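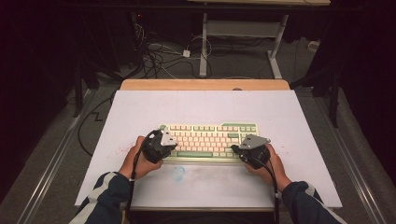

A mechanical keyboard in sage green and cream-pink, complete with green space bar, on a white board.

The keyboard on my desk when I started this story was the one that came with the computer. It was black, it was flat, and I had never had a thought about it. I mention this so you understand how far a person can fall.

Raphaël Rolland, who has sold keyboards out of a narrow shop called Zasora for longer than most of his customers have been able to type, looked at a photo of mine on my phone the way a dentist looks at an X-ray. "It works?" he asked. I told him it did. He handed the phone back and went to make coffee.

Mechanical keyboards, for those still living in innocence, have a separate switch under every key. A spring goes down, a spring comes up, and somewhere in between is a sensation that people will drive 192 miles on a Wednesday to feel for themselves. I met one who had. He had come to Zasora to press a row of switches mounted on a strip of acrylic, and he pressed them for most of the afternoon with his eyes shut. He bought a cable.

The sound is half of it. Enthusiasts have words for the sound, and the words come mostly from the kitchen and the weather. A good board can be creamy. It can pop like corn or patter like rain on a tent. A bad one pings, and once you have been told about the ping you will hear it at the bank, at the pharmacy, and during your own daughter's piano recital, where there isn't even a keyboard of the right kind.

Then there is color, where the real money goes. For years computers came in beige, and then for more years they came in black, and a whole generation seems to have decided all at once that it would like to type on an after-dinner mint. Sage green is everywhere this season. So is the pink that isn't quite pink, the shade of the inside of a shell or a very expensive bathroom. Put them together, pale keys in a soft green case, and you have something that looks as if it ought to be served with a small fork.

The odd-colored keys are called accents, and there are opinions about them. Jenő Kozma, who designs keycap sets under the name Podum from a spare bedroom with the blinds down, believes most people use too many. "You want the space bar," he told me. "Everybody wants the space bar. It's the sofa. After that you put a little something up in the corner, a little something on the other side, and you stop." He paused. "They never stop."

Kozma's own desk keyboard has no accents at all. The keys are gray and the case is a different gray, and he says the second gray took him seven months.

I asked him whether any of it helped you type. He gave this serious consideration. He said that he typed more slowly now than he had in college, but with more attention. His last email to me was four words long, and one of them was "Regards."

A set of caps from a small maker like Podum is usually sold before it exists. You pay, you wait, you are sent updates with pictures of plastic samples next to other plastic samples, and eventually a box arrives at an address you may have moved out of. Rolland keeps a shelf at Zasora for customers whose landlords can't be trusted with parcels. The oldest box on it belongs to a woman who ordered it for her graduation. She has since made partner.

I borrowed a board for up to six weeks, on the understanding that I wouldn't eat near it. The model was the Solberg, all heavy case and long pale keys, and it was too heavy to carry under one arm and too handsome to put in a bag with a sandwich. At home it made everything else on the desk look like evidence. I moved the mug. I moved the mail. I wiped down the table and then noticed the cables on the floor behind it, which had been lying there in a heap since we moved in, and spent the rest of the evening on my knees with a packet of ties.

My wife came in around nine to ask what the noise was. I told her it was creamy. She closed the door.

Cleaning is the other hobby inside the hobby. Pale keys show everything, and "everything" covers newsprint, blue ink, hand lotion, and whatever it is that comes off a new pair of jeans. Rolland recommends pulling the caps every few months and soaking them in warm water with a drop of dish soap. You are supposed to take a picture of the layout first. I didn't, and for one whole morning my semicolon and my apostrophe lived in each other's houses.

There is an annual gathering, naturally. It's called Zeninport and it takes place in August in a hotel ballroom, where people set their boards out on long tables and everybody else walks along pressing the keys. Twenty minutes in, I had stopped hearing conversation and could hear only typing, a great hall of it, with nothing being written.

I returned the Solberg on the last day allowed. Rolland turned it over, looked into the gaps between the keys, and found a crumb. He put it on the counter between us and went to make coffee. I was still looking at the green one in the window when he came back with two cups.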